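**Drirkel halts cloth-folding trials after jaw fault**

Drirkel has stopped all work with its hand-held grippers after one closed on a trainer's finger on Tuesday and wouldn't let go. Bruised, no break. Back at work the next morning, the firm says.

The grippers are used to teach household robots how to pick up and fold clothes and bedding. A person holds the tool, does the job by hand, the robot learns from the recording. The jaws are meant to open as soon as the trigger is released. This one stayed shut for 8 seconds.

Gearóid Noonan, who runs the trials, blamed a return spring supplied by Brelex. "It sat wrong in its seat. We've got 200 of these out with staff and I'm not having anyone pick one up till they are checked."
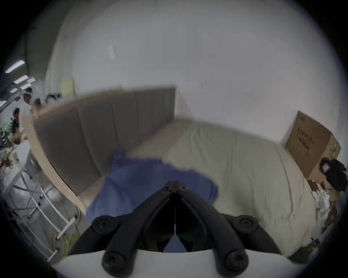

Checks started the same evening. By Wednesday lunch 90 had been opened up and three more springs were found out of place, all from the same batch. Brelex said it was "looking in to it" and had asked for the parts back.

Man-sik Yeo, a trainer on the bedding jobs, said people had grumbled about stiff triggers since November. "You'd get to the end of a sheet and it would sort of hang on. We wrote it down. Don't know who read it."

Noonan confirmed there were notes in the log but said they was filed as wear, and had not gone to the safety desk. That is being changed, he said. No date given.

Recordings made with the faulty units, 857 in all, have been set aside for now. Drirkel wants to know if late jaw openings have crept into what the robots learned. Its older Hinari model uses a different spring and isn't affected.

Work restarts once every gripper has been checked.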